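Fitted sheet

A fitted sheet is a piece of bed linen with shaped corners and an elastic edge, made to fit closely over a mattress. It is the lowest of the washable layers on most modern beds and lies directly on the mattress or on a mattress protector. It differs from a flat sheet, which is a plain hemmed rectangle and has to be tucked in by hand.

Construction

Most fitted sheets are cut from one piece of cloth. A square is removed from each corner and the cut edges are sewn together, which gives a short vertical seam and a pocket that sits over the corner of the mattress. Elastic is then run through the hem, either at the corners only or along the whole edge.

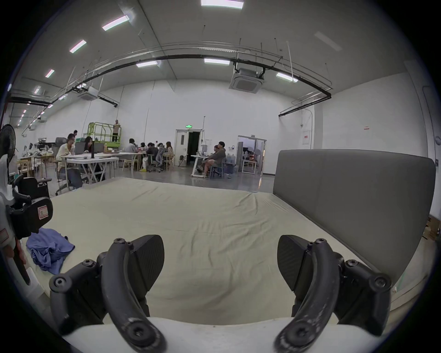 The depth of the pocket decides which mattresses a sheet will fit. A sheet that is too shallow pulls off at the corners during the night, and one that is too deep gathers under the sleeper. Even a sheet of the right size seldom lies perfectly flat, and soft creases like those across the beige one shown are normal in use. Makers usually print the pocket depth on the packet, although there is no single way of measuring it and two sheets with the same stated depth may differ.

Materials

Cotton is the most common fibre, used alone or mixed with polyester. Percale is a plain weave with a crisp, matt surface. Sateen passes more of the thread over the face of the cloth and feels smoother, but it snags more easily. Jersey is knitted and stretches in all directions, so it needs less exact sizing. Brushed cotton is sold mainly for winter.

Thread count is the number of threads in a square inch of cloth. Sheets are sold with counts of 400 and even 1000, but the higher figures are often reached by counting each strand of a twisted yarn separately. The Arruda range, for instance, lists its plain percale at 248 and makes no multi-ply cloth. 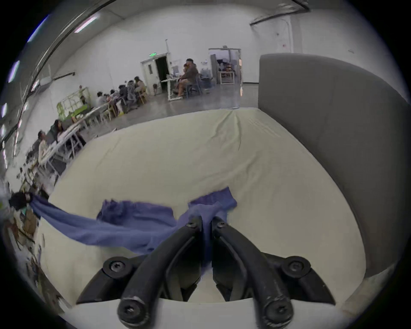 Care

Cotton sheets are generally washed at 40 or 60 degrees. Very hot drying shortens the life of the elastic, which tends to fail before the cloth does. Smaller items often work their way into the corner pockets in the machine — pillowcases and socks above all — and come out still damp.

Folding is harder than with a flat sheet. The usual method is to tuck the four corners inside one another, lay the sheet on a level surface and turn the elastic edges inwards to make a rectangle.

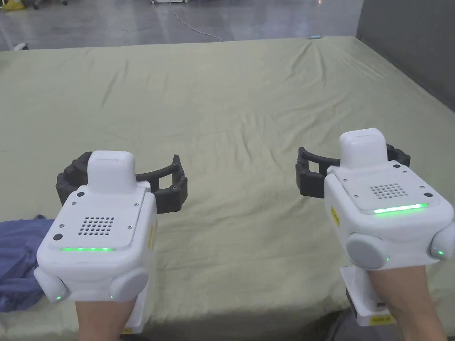
The rectangle is then folded in thirds and in half until it is small enough for the shelf. Some households roll the sheet instead, or keep each set inside one of its own pillowcases.

See also

Duvet cover
Mattress protector
Valance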